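Dark gray is not a personality

I got another catalog from Varnside in February, and once again every single thing in it is gray. Gray couch, gray rug, gray curtains. They call the darkest one Kava and the next one down Meredith, and I held the two swatches up to my kitchen window for a good long while and could not tell you which was which.

The pitch is always that gray "goes with everything." I don't buy it. Gray goes with gray. Put a yellow chair in a gray room and the chair looks like it's waiting to be picked up by whoever left it there. People see this, get nervous, and trade the chair for a gray one. My sister's apartment took 2 years to go completely gray and I watched it happen one cushion at a time.

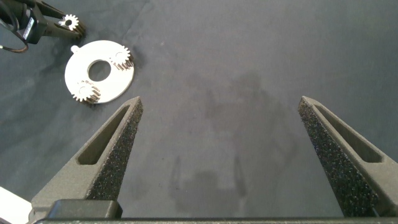 The other claim I keep hearing is that dark fabric hides everything. Hides what, exactly? A matte charcoal cloth picks up every wrinkle the minute the light comes in from one side, and then you get those lighter patches near the top that make you wonder if it's dust or fading or just the weave. I had a Stisel cover on my sofa for six months, sold to me as the low-worry choice, and I spent more time smoothing it and picking lint off it than I ever spent on the ugly green plaid it replaced.

The plaid, by the way, came with the house. It had coffee on it, and probably soup. Could you see either one? Not from the doorway.

I know the answer I'll get, that neutral colors help when you sell the place. Fine, if you're selling. I have a mortgage that feels like it runs until 2062 and I'm not decorating for a stranger. The same people told us beige was timeless, and before that it was white carpet, and somebody made money each time we changed our minds.

So I'm getting the plaid back out of the garage. It smells a bit. I've washed worse.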